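Search the boards
Search
Advanced search

Brush storage: cup people vs. drawer people (again)

Last updated: January
Reading time: 5 minutes

zirkus_lane
I own too many makeup brushes and one flat surface. For years they've lived lying down in a drawer, where they roll to the back and mate with the hair ties. My sister, who is smug about most things, keeps hers upright in a cup and claims she can find any brush in the dark. I don't do my makeup in the dark, but I felt judged.

So I'm asking the board. Cup or drawer? And if cup, what kind of cup, because I bought a glass one from Omby and it fell over with three brushes in it. Three. It's a cup. It had one job.

pellworth
Cup, bristles up, end of discussion. Glass is too light unless you put something in the bottom. Beans, marbles, aquarium gravel, your sister's opinions. Wood is nicer anyway because it doesn't make that horrible clink at 6 in the morning.

marzipan_dad
Drawer. Sorry. A cup on a dresser is a dust collector with brushes in it, and then you put the dust on your face. I have two daughters and one bathroom and I've seen what goes on in there.

pellworth
Do your daughters know you're posting about this

marzipan_dad
They know and they have asked me to stop.

Tamara Melnychuk
I've been cup-only since I moved into the apartment in Grosdale, where the bathroom has a sink and a rumor of a shelf. What I've learned is that the cup matters less than what you let into it. Mine started as brushes. Then a pencil got in. Then tweezers, then a pen from the bank, then a key I'm still afraid to throw out. At that point you don't have brush storage, you have a second junk drawer standing on its end.

The fix was to empty it once a month onto something plain and pale. I use a white board on the table. Against the wood everything dark just disappears, and half my brushes have black handles, so I used to "lose" one while looking straight at it. On white they've got nowhere to hide.

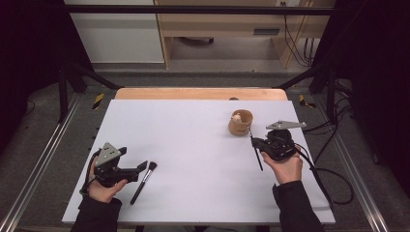

Then they go back one at a time, and anything that isn't a brush has to explain itself. A small round wooden cup is plenty. If the brushes don't fit, the cup isn't too small, you've got brushes you don't use. I had a fan brush I'd been moving from home to home for years like a family portrait. I don't know what it's for. I looked it up once and I still don't know what it's for.

zirkus_lane
I feel personally attacked about the fan brush.

Grosdale_Gus
Respectfully disagree with Tamara on cup size. Small cup means they're jammed in, and jammed in means the fluffy ones come out looking like they slept on the bus. I'd go one wide cup for face and a narrow one for eyes. Two cups. It's not decadent.

Tamara Melnychuk
Two cups is how it starts, Gus.

Grosdale_Gus
How what starts?

Tamara Melnychuk
My aunt has a shelf of them. She dusts it. She has a separate brush for dusting the brushes.

nib_and_kettle
Nobody has mentioned washing, which worries me. If you stand a freshly washed brush upright in a cup, the water runs down into the ferrule (the metal collar) and loosens the glue, and one day the head comes off on your cheek. Lay them flat on a towel overnight, heads hanging a bit past the edge of the counter. Cup only once they're dry all the way through.

marzipan_dad
So lying down is correct. I'll accept apologies in writing.

nib_and_kettle
Overnight. Not for life.

pellworth
I've put mine away damp for years and never lost a head.

nib_and_kettle
That's what my uncle says about his ladder.

zirkus_lane
OK so what do people do about the black-handle problem in general? I can't tell my two angled ones apart without pulling both out. I thought about nail polish dots on the ends but with bristles up the ends are at the bottom of the cup, so I'd have invented a code only the cup can read.

Grosdale_Gus
Put the dot just under the metal part. I did red for powder and blue for blush. It would be a great system if I remembered which was which.

pellworth
Zawadzka sells a set with different colored handles. They had it at 200 last I looked. I don't know 200 what, I closed the tab out of respect.

Tamara Melnychuk
A dot of polish costs you nothing and you've got the polish. You've got nine bottles of it in the drawer with the hair ties, I'd bet.

zirkus_lane
I'm not going to look.

marzipan_dad
I looked at ours. I regret it.

zirkus_lane
Update for anyone still here. I tipped the drawer out on the back of a white poster, sorted it, and got a wooden cup at the thrift store. It hasn't fallen over. I kept the fan brush. My sister came by and said the cup was "cute," which from her is a war crime. Angled brushes now have dots, one silver and one green, and the drawer is all hair ties.

nib_and_kettle
Did you wash them first?

zirkus_lane
I'm going to wash them this weekend.

nib_and_kettle
Flat on a towel.

zirkus_lane
Flat on a towel, yes, I heard you.

Thread viewed 1,207 times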